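Clearing the tray: an afternoon at the Vurnirico open day

The sign at the gate said visitors should follow the yellow footprints. The yellow footprints led to a bicycle shed. I mention this only because the people inside the building spend their working lives getting machines to go where they are shown, and I hope they have more luck with them than they had with me.

Vurnirico holds its open day in July, when the training rooms are quiet and the car park is not yet a lake. I had been told to expect arms in cages. There were arms in cages, two of them, in the big hall on the left as you come in, and they were drawing the crowd with a routine involving a skittle. I watched it three times. The skittle was picked up, considered and put down where it had come from. A child near me asked whether it was broken, and her father said it was German, which seemed to settle the matter for both of them.

The better part of the visit was upstairs, and it was mostly people. You can teach a robot a job in two ways at Vurnirico. In the remote room, known as Llewellyn after the make of an old sign left on the door, you sit in a chair with a controller in each hand and a real arm copies you from the far side of a glass wall. In the other rooms there is no arm at all. You hold a pair of grippers yourself, one in each hand, like somebody about to serve a very serious salad, and you do the job while everything is recorded. The robot gets to learn from it later, at its leisure.

I tried Llewellyn first. The delay between my hand and the arm is small, but it is there, and it does to your confidence what a missing stair does. My task was to hang a mug on a hook. I hung it on the air beside the hook. The young man running the session wrote something down, and when I asked whether he would be throwing my attempt away he said they kept the bad ones in a separate folder. I asked how big the folder was. He said it had just got bigger.

After that came tea, from an urn labelled NOT A DEMO, and then the household rooms. These are made up to look like rooms people live in, with curtains and tablecloths and a good deal of stuff, on the sensible grounds that a robot brought up on bare white benches has a nasty shock coming. The table job is tidying. A tray gets things put in it and taken out of it, hour upon hour, by hand-held gripper. The things are whatever fits: toys, packets, little boxes, bits nobody would admit to having bought. One session is 235 separate picks, and there is a sheet on the wall where you tick them off in blocks, with a column for remarks. The remarks column was the best reading of the day. "Slippery." "Slippery again." "Lunch."

What surprised me was how much there is to learn about holding things badly. Boxes are easy, because a box has sides that agree with each other. Toy blocks are another matter. Pick one up flat face to flat face and all is well; let it swing round and you have a fingertip on one side and a corner on the other, and you find yourself breathing very gently. Packets are worse, being mostly air and opinion. With a gripper in each hand there is also the question of what the other one is up to, and the answer in my case was usually nothing, hovering, like a guest at a wedding.

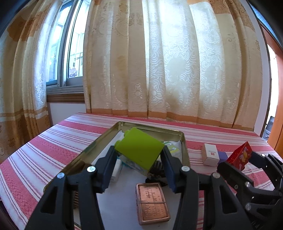
Natália Falcão thinks the two-handed work is where most of us go wrong, and that we go wrong by being tidy. People finish with one hand before they start with the other, she told me, and then the robot learns to wait its turn like a man in a post office. She would sooner have a slightly messy session in which both hands are busy than a neat one in which they alternate. She also said that I closed my fingers too early, every time, and that a robot trained on me would go through life snapping at things just before it reached them.

I put it to her that this was a fair description of several people I had worked for. She handed me the grippers again.

So I had another go, and it was better. The trick, as far as I could make out, is to look at the thing until after you have hold of it. In ordinary life your eyes have moved on by then and your fingers sort it out among themselves. With grippers your fingers have been sent home. You have no feeling in the tips, only a faint push in the handle, and if you look away too soon the object is gone and you are pinching tablecloth. I pinched a fair amount of tablecloth. By my second quarter of an hour I was managing small things fairly steadily and had stopped talking, a change that was remarked upon.

They hope to have 2,000 sessions by the end of the season across all the household jobs. The tidying one stood at 188 when I looked at the chart on the landing. Someone had drawn a thermometer next to it, as for a church roof. The finished lot goes to a project called Sovanska, which will try it out on real arms in the autumn, and I was shown a short film of an earlier attempt in which an arm cleared most of a tray and then carefully picked up the edge of the tray. Everyone in the room had plainly seen it many times and everyone still leaned forward.

There was a talk at four o'clock by Nusance, the firm that makes the handles. I can report that the name is spelt that way on purpose and that the speaker is tired of being asked. The new handles are lighter and have a softer trigger. He passed a pair along the rows, and for several minutes the only sound was forty-odd adults clicking at one another. His point about fatigue was a good one: a tired hand makes jerky picks, and the jerks go into the recording along with everything else. Sessions are therefore split in two, with a break whether you want one or not. I wanted one. My thumb had views about the whole business for most of the following morning.

A few practical notes for anyone thinking of going. Book the remote room as soon as you arrive, as the list closes early. Wear sleeves that stay up. The lift is slow and announces floors that do not exist, but the stairs are fine. The sandwiches were egg or the other one. Parking is free, though you should ignore the footprints and go in by the door with the bins beside it.

On my way out I stopped by the cages again. The skittle was still being picked up, considered and put down, and the same father was explaining it to a different child.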